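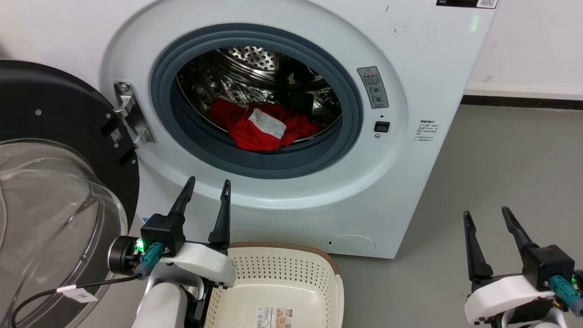 Reds in the front loader, basket on the floor.

Washing reds on their own – is it still worth it?
Laundry & Fabric Care board, Batville Home Forum

plevow_pete
My sister swears red clothes have to go in a load by themselves for the first 8 washes. Eight! She read it on the back of a Vemton detergent bottle. I have a red top with white parts on it, so what am I protecting, exactly? The white is sewn to the red. It gets the same water no matter what I do.

mkt672
Your sister is half right. New reds bleed. Wash it cold, inside out, alone or with darks, two or three times. Eight sounds like a company that sells detergent.

Glória Vieira
I don't buy the inside out part. Dye comes out in the water whichever way the cloth is facing. Inside out saves the surface from rubbing, fine, but that's a different problem. What matters is not letting it sit. I've had more pink cuffs from a damp pile left in the drum overnight than from any wash.

mkt672
I never said inside out stops bleeding.

Glória Vieira
You put it in the same sentence.

beddoe_basement
Color catcher sheets. Been using them 11 years. They come out pink so they must be doing something.

plevow_pete
Or they come out pink and so does everything else, and you only look at the sheet. Has anyone run the same load with and without? I doubt it.
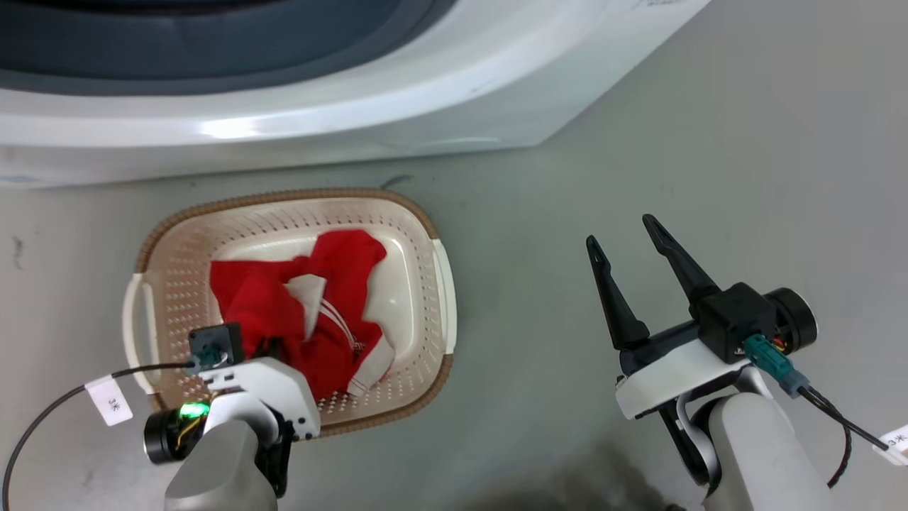
Anyway, next question. I've got a plastic basket with holes in the sides and I keep being told to get a cloth one, supposedly because plastic snags knits. Mine has smooth holes. I've never snagged a thing on it. Sounds like another way to get me to buy something.

beddoe_basement
Cloth ones get musty if you put damp stuff in them. Keep the plastic. The holes let air in.

Glória Vieira
Some air. Not if you cram it full and leave it in a corner. Agree on keeping it though. Run a fingertip around the holes and if nothing catches, your knits are fine.

mkt672
Wipe the rubber seal while you're down there. Pull the fold back and look inside it. That's where the smell comes from, and people blame the basket.

plevow_pete
That one I believe. Still not doing eight washes. I'll do two, cold, and move it to the line right away. If the white goes pink I'll come back and say so.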